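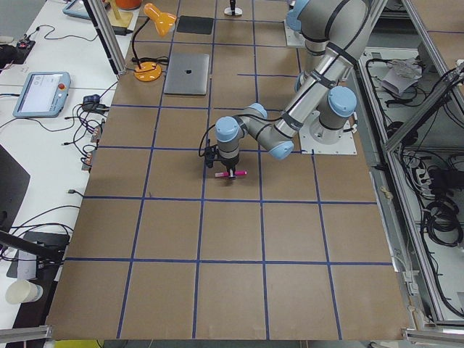

Marmont Makers list
Subject: Re: [marmont-list] marking out a big table with tape
Date: Jul 25, 2025

> Hi all, I've got a table 1580 mm long that four of us end up sharing, and
> things wander. Scissors at one end, the mouse at the other, and the lamp
> never where the last person left it. I'm thinking of covering the top
> in brown paper and taping a grid over it so everything has a square. Has
> anyone tried this? Is painter's tape going to leave gunk behind? And what
> do you do about lamps?

Oh, please do it! I'm a complete convert. We put blue tape over a brown covering in February and I would never go back to a bare table.

Gunk first. If you cover the table properly, the tape only ever touches the covering, so there's nothing to clean off. When the covering gets tatty you roll the whole lot up and start again. We're on our second one now, and the changeover took one evening with the radio on.

Don't fuss over perfect lines. Ours wobble a little and there are small gaps and overlaps where the pieces meet, and it makes no difference at all. I'd go for big squares too. My first try (at home, on the kitchen table) had little ones and the laptop sprawled over half the grid. A closed laptop should fit in one square with a bit of room to spare, so use that as your measure.

For the lamp, get a gooseneck with a round base if you can. It's such a cheerful thing to have on a table, an orange lamp on brown and blue! I park it at the side and bend the neck in. The cord is the real nuisance, so send it off the nearest edge before it can wander across the squares.
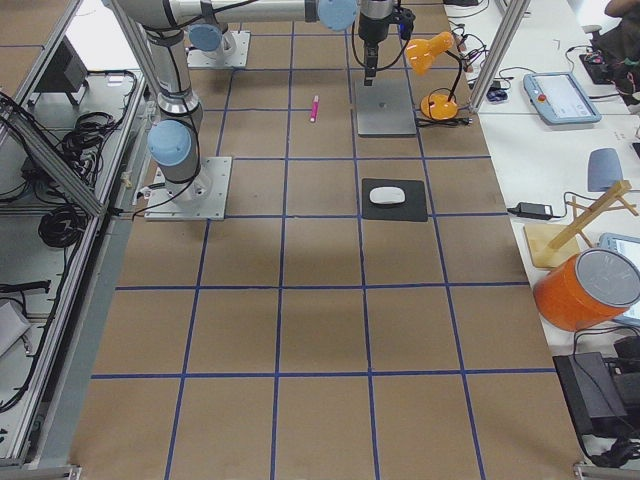 Mouse on its black pad, pink marker off in its own square, lamp at the side.

Small things like markers get a square too, and I like a bright colour for those. Pink shows up beautifully on brown. I also leave the near rows clear so there's somewhere to put down whatever you've just carried in.

As for tape, you'll use more than 5 rolls if yours is as long as you say and you change it as often as I do. The shop on Chávez Street had the blue on special last time I looked, otherwise try Trallell.

Send us a picture when it's done, I'd love to see what colour you pick!

--
marmont-list, message 1392
To unsubscribe, reply with "remove" in the subject line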